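Skip to content Home Volumes Current issue For authors Search Log in

We use cookies to remember your settings and to count visits. Accept all Manage choices

4. Comparison of wrist controllers and finger sets

4.1 Set-up

The trials in this section were carried out in the Stunidcombe cell, using the arm, the wrist module and the parallel gripper described in Section 3. The task family is the partial dismantling of desktop computers: reaching into an open case, closing on a part, freeing it from its seat or slot and lifting it clear. The case lies on its side on the bench with the side panel off, so that all approaches are made from above. A printed fixture plate next to the case receives small parts such as memory modules.

Two finger sets were compared. The first, referred to as Immont, is a straight rigid finger with a flat inner face. The second, Plallberg, has the same outer length but a thinner tip and a compliant pad bonded to the inner face. Both sets bolt to the same jaw carriers, and the change from one to the other was made without removing the gripper from the wrist. Tool offsets were measured again after each change.

Two controllers were compared. The first is a position controller with a fixed speed limit near contact and a stop threshold on the estimated external force. The second is the admittance controller of Section 3.4, called Taheri here after the internal code name under which it was first written. The Taheri controller lets the tool frame yield sideways and in rotation about the approach axis, while keeping the approach axis itself stiff. Gains were tuned once on a spare case and then left alone for the full set of trials.

4.2 Protocol

Each trial began from a fixed ready pose above the case. The target pose was drawn from a small region centred on the taught grasp, so that the planner was always given a slightly wrong position. The same list of offsets was replayed for all four combinations of finger set and controller. This matters for the reading of the results: differences between combinations cannot be put down to one of them having been given easier starting errors.

A trial was scored as a success if the part had left its seat and was held in the fingers at the retreat height. Dropping a part during transfer was recorded separately and did not change the score. A trial was stopped and scored as a failure if the force threshold was passed, if the jaws closed fully without a part between them, or if the operator pressed the stop button. Tahmineh Hashemi acted as operator throughout and was told which controller was running only after each block had ended.

Memory modules, drive trays and cable connectors were used as targets. Cable connectors were included although we expected low scores, as they are the parts most often left out of earlier comparisons. The wires themselves were neither clipped nor tied back. Between trials the operator returned the part to its seat by hand and moved the wires to a rest position judged by eye, and some variation in the wire layout therefore remains in the data.

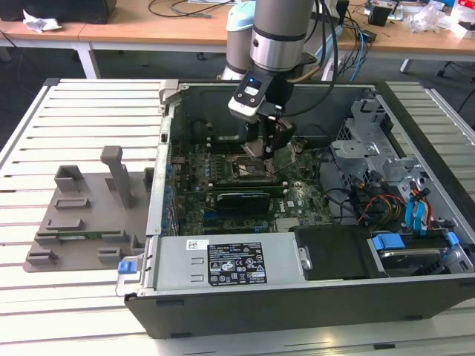
Figure 4. Gripper above the open case, with the fixture plate on the left.

The full data set contains 2349 trials. A further 46 were discarded before scoring, all of them from blocks in which the camera calibration check failed at the end of the block. We chose to drop whole blocks in this situation, as the moment at which the calibration drifted could not be recovered from the logs.

4.3 Results by part type

For memory modules the finger set had a larger effect than the controller. The thin Plallberg tip could be lowered at either end of the module with side clearance to spare, whereas the Immont finger often touched the neighbouring slot latch on the way down. Under position control this contact usually led to a stop on the force threshold. Under the Taheri controller the finger tended to slide off the latch and carry on, and the grasp was then completed with a small yaw error. The yaw error did not prevent removal, but it made placing the module in the fixture plate less reliable.

Drive trays showed the opposite pattern. Here the grasp is wide and the part must be pulled along a rail, so that any error in the pulling direction loads the fingers sideways. The compliant pads shifted under this load and the tray bound on its rails. The rigid Immont fingers held their line. With the Taheri controller the arm followed the rail after the first few millimetres of travel, and binding was rare for both finger sets. We regard this as the clearest benefit of the admittance law in the whole comparison.

Connectors remained difficult for all four combinations. Most failures came before contact: a wire lay across the approach path, the finger pushed it down onto the connector, and the jaws closed on wire and housing together. Neither controller can detect this from wrist force alone — the loads are well below the threshold. Where the approach was clear, the Plallberg set with the Taheri controller did better than the other combinations, mainly through a firmer hold on the short faces of the housing.

4.4 Cycle time

The position controller was faster in free motion and in clean grasps. The gap closed once failures and restarts were counted, and for drive trays it was reversed. Most of the extra time under the Taheri controller is spent in the final descent, where the approach speed is limited to keep the loop stable against a stiff board. A faster descent was tried on a single Friday afternoon and given up after repeated oscillation on contact with the edge of a slot. Those runs are not part of the data set.

Changing the finger set takes longer than any single removal. A cell that used the better finger for each part would lose its gain unless cases were handled in batches, with all modules taken out first and all trays afterwards. We did not test such a schedule.

4.5 Sources of error

Three limits should be kept in mind. The external force is estimated from joint currents and is least accurate when the arm is stretched out, as it is when working at the far side of the case. The threshold was set with this in mind, and it is therefore more cautious than it needs to be nearer the base. A sensor at the wrist would remove the problem but would also add length to the tool, and length is already scarce between the drive cage and the boards.

The second limit is wear. The pads of the Plallberg set were replaced when visible marks appeared, and no record was kept of the number of grasps on each pad. A slow loss of friction within a pad's life would count against this set in the later blocks. Plots of success against trial order show no such trend for modules; for connectors the spread is too wide to tell.

The third is the choice of cases. All trials used tower cases of similar layout, with the drive cage at one end and the power supply along one side. Small-form cases leave less room beside the parts, and the rigid finger may not enter them at all. The fixed ready pose would also need to be taught again for each layout, as would the order in which parts are approached.

The gains, the offset list and the scoring sheets are given in Appendix B. Section 5 takes up the connector failures and tests whether a short sideways sweep of the closed fingers before the descent can move the wires out of the approach path.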